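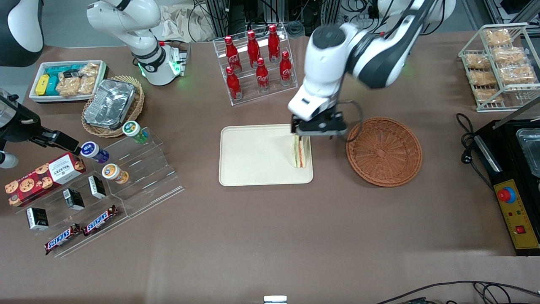
Reading time: 2 min

Can I take my own food on the Rurkatitz night train?

18 Jun 2018

Hello, in September I travel with my mother from Rurkatitz to Ivura. The train is number 815 and it leaves late in the evening. On the website I found only that there is "refreshment service", but not if we may bring our own sandwiches and drinks. My mother can not eat everything, so I prefer to prepare it at home. Is there also a fridge?

Answer 1
Yes, you can bring it. We did it always and the conductor said nothing. Fridge no.

Answer 2
Own food is allowed in seats and in sleeping cars. Only in the buffet car you must buy something if you want to sit. Please note that the buffet closes after Grorkorov and opens again 30 minutes before Ivura, so in the night you can not buy even water. I would take a cool bag and eat the things with meat or egg first — the cabins are quite warm in September.

Answer 3
I think 815 has no buffet any more, only 722 has it. But I travelled last year, so please ask at the station.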